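Cinum Textile Workshop - Notebook, April
Entered by Kipchumba Waweru
Last updated: April, 4:40 p.m.

Subject: Second madder bath on the Valdovinos wool, and notes on mordant strength.

The first bath gave an uneven orange across the skeins, and Teodor Ciobanu and I agreed to repeat it with a longer mordant soak before drawing any conclusions about the root. The wool was weighed dry at 1,345 grams, including the two skeins held back from the March trial. Alum was measured at 12 percent of fiber weight and dissolved in hot water before being added to the large kettle. The skeins went in at 9:15 a.m. and were held just below a simmer for an hour, then left to cool in the liquor.
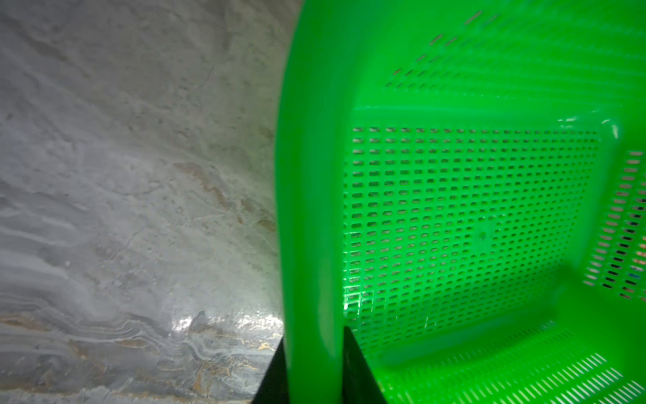
The madder was ground more finely on this occasion. The Jireo supplier sends it as broken root, and the coarse pieces in the first bath lodged between the strands and left dark flecks that would not rinse out. The ground root was tied into a muslin bag and soaked overnight. The soaking water was poured off and kept in a lidded jar, as it carries most of the yellow and may be of use on the linen samples.

Temperature was the main concern. The kettle thermometer reads two degrees low against the glass one, and all readings in this entry are from the glass. The bath was raised slowly and held at 65 degrees. It climbed briefly to 71 shortly after noon, when the burner was left on the middle setting, and the color in the pot turned visibly browner within minutes. The burner was lowered and the reading was back at 65 by 12:20 p.m.

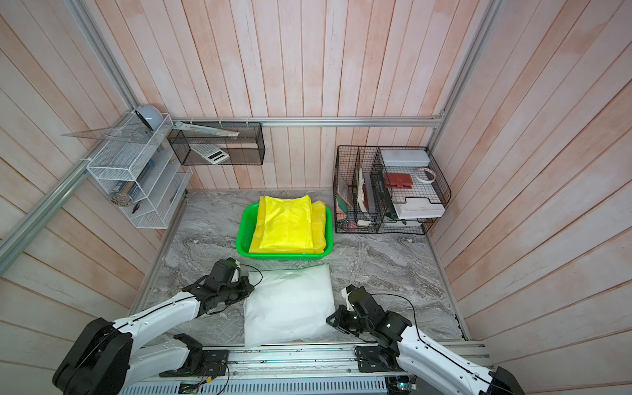

Was the chalk added this time?
One level spoonful went in with the root, because the Sustska water is soft and the earlier bath stayed on the orange side without it.

The skeins were lifted at 2:30 p.m. and drained over the sink. The shade is a brick red, deeper at the ties where the yarn was doubled. Teodor considers the ties too tight and recommends a loose figure eight in future. I concur, although it does make the skeins harder to turn in the smaller kettle. 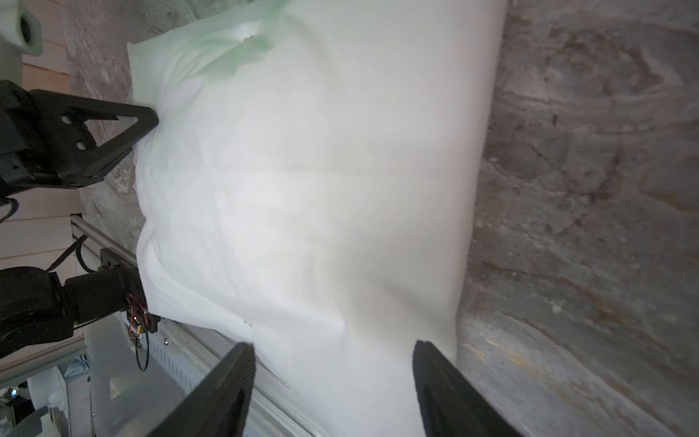 White fabric item on the gray marble-patterned surface.

Rinse water ran pink through four changes and nearly clear on the fifth. One skein was set aside unrinsed for the light test and will hang in the south window for 31 days - the card beside it is to be marked each week.

Outstanding: label the exhaust bath, order more alum, and return the borrowed scale to the weaving room. The linen has been scoured and is not to be mordanted until the tannin arrives.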